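# Lirncombe Wall Finishes – data card

2 min read

Notes on paint and plaster finishes tried in the Lirncombe flats, typed up quick before the August handover. Plain text, one line per wall. Will tidy later.

## What's in it

- room, wall, finish, number of coats
- drying time in minutes, where someone wrote it down
- remarks (mostly grumbles)

300 rows in the main file, 45 in the extras. The extras are hallways and one stairwell. Brands as written on the tin – Celtico for the limewash, Zirkby for the masonry stuff, Ruggiero for filler. Spellings vary, sorry, search for both "Ruggiero" and "Rugiero".

Dark browns and greys are the bulk of it. Rough finishes got more notes than smooth ones, so dont read much into the averages.
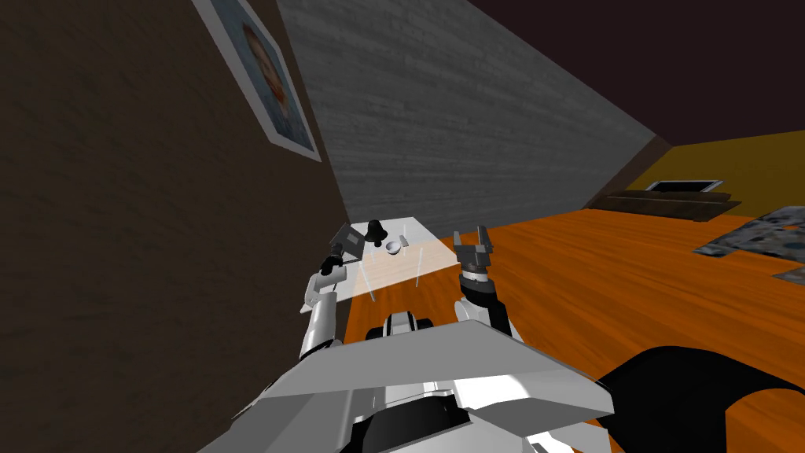
Can I compare drying times between rooms?

Only within the same flat. Heating was on in one and off in the others, and the sheet doesn't say which days.

## Known problems

- Coats column blank for the bathrooms. Lost page.
- "Grey" and "gray" both used. Same thing.
- Two Celtico batches mixed up in the kitchen rows – marked with a star.
- Colour names are whatever was on the lid, no codes.

## Files

- walls.csv – the main one
- extras.csv – hallways, stairwell
- tins.txt – what was bought, not always what was used

## Using it

Open in any spreadsheet. Separator is a semicolon, the commas in the remarks broke everything the first time. Free to copy and change. If you fix a row put a note in the remarks so teh old value can be found again.

Ceilings to follow, proably on a Friday.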